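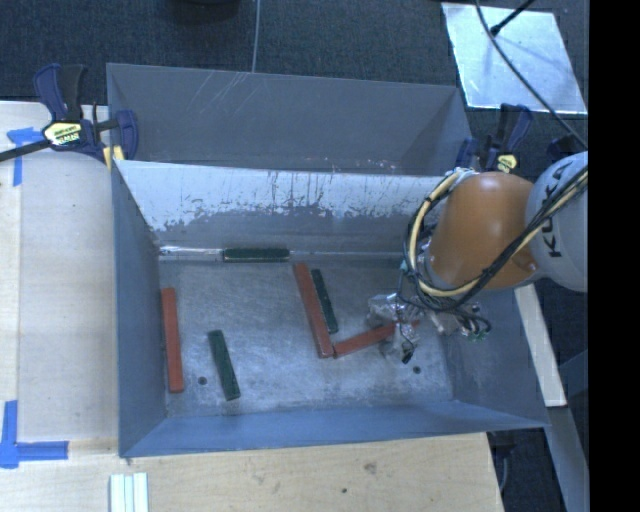

Bin pick collection, grasp set 2
1/6/21
Entry: M. Wihongi. Present: Hemi, Corentin.

Goal for the session: 200 logged grasp attempts on long blocks in the metal bin, red and green mixed, labels written at the time of the attempt. Got 168 usable. Details below.

Setup
KUKA on the right side of the bin, fixed camera looking down. Six blocks per fill, three red, three dark green. Bin clamped at both rear corners. Blue tape on the tabletop left of the bin is the position reference; do not lift it when wiping the table. Check bin position against the tape before the first attempt and after any wall contact.

Reset procedure
1. Home the arm, wait for the log to close the previous episode.
2. Tip the blocks in from the tray. No hand arranging. If one lands on end, tip again.
3. Save the still before the arm moves.
4. Run attempts until the bin is clear or three misses in a row, then reset.

Corentin had been nudging blocks off the walls during resets. Stopped that. The policy has to see blocks parallel to a wall and close to it, like the red one on the left, and green ones lying against the base of the rear wall. These are the poses the current model does worst on and the old set hardly has any.

Segmentation
Dark green on the grey floor is weak under the present light. Red is fine. Two failure types noted:
- Green block close alongside a red one: mask for the green comes out short, grasp center shifts toward the far end.
- Green against the rear wall: top face and the paler lower edge get split into two objects. The second one is then proposed as a grasp.
The worn whitish band on the rear wall also gives false edges. Hemi wants to paint over it. I would leave it until this set is finished, otherwise we have two backgrounds under one set name. The two dark holes in the floor are masked in the config already.

Blocks meeting in a V: the planner takes whichever scores higher and the fingers then foul the neighbor. Log these as "contact, neighbor" and not as a miss. Shayne's script counts both as 0 at the moment, so the success rate on his plot is not comparable with the March one.

Discards
13 attempts thrown out. All from one stretch where the camera clock drifted against the joint log. Restarted the logger, drift gone, cause not found. Raw files kept in the Cartwright folder under "bad_sync".

Totals
Cartwright set now at 3,214 attempts including today's usable ones. Still uneven: too many center-of-floor picks, few at the front wall.

To do
- Tidy the cable loop at the orange segment before the next long run. (Hemi)
- Split the label code in the script, rerun the plot. (Shayne)
- Ask Brodie if the Nunden lamp can be spared for a low-angle light test on the greens.
- Next session: same bin, same blocks, tip from the front side to get more front wall poses.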